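November, early evening
4 min read

Rain since lunch, the steady sort that makes the gutters talk, so I gave up on the garden and went down to the workroom with a pot of tea and the good biscuits. I had told Marisol weeks ago that I would get the blocks sorted before the Skoddale toy library opens again, and she has been very kind about not mentioning it (which is of course a way of mentioning it).

I do love handling them. You forget, when you've been away from a job for a while, how pleasant it is just to pick a thing up and turn it over and put it down again. My favourite colours are still the reddish-brown and the dark green. Chae-won says they remind her of her grandmother's kitchen, all bricks and bottle glass, and now I can't see them any other way. There were 262 on my list for Skoddale at last count and I suspect a few more are under the bench, where I shan't be going until my knee improves. 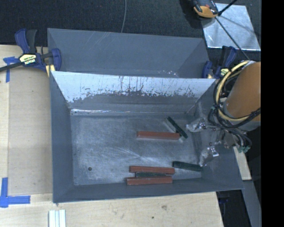 Reddish-brown and dark green, six of them in the old grey bin.

I'm fonder of those bins than I ought to be. They're scuffed and cloudy on the bottom, and the far wall of that one is scratched and streaked in a way that looks almost like weather if you catch the light on it. Rodrigo offered again to find me some nice new plastic tubs with lids. I said I'd think about it, and I did think about it, for about as long as it takes to eat a biscuit. The sloping sides suit me, and I like the clatter.

In-ho rang while I was in the middle of things and we had a good long natter about his move to Brunico. He's had a quote of 295 dollars for the piano alone! I told him to ask Jong-dae, who has a trailer and a strong back and will do most things for a decent lunch. Then we got onto soup, as we always do, and by the time I'd hung up the tea was stone cold and I had entirely lost my place in the list.

So not a great deal finished, if I'm strict with myself. Still, I had the radio going and the heater ticking away by my feet, and it was the nicest afternoon I've had in a good while. I must remember to write labels tomorrow, and to ring Marisol before she rings me. Leftover pumpkin for tea, with the last of the sage.

14 comments · 31 shares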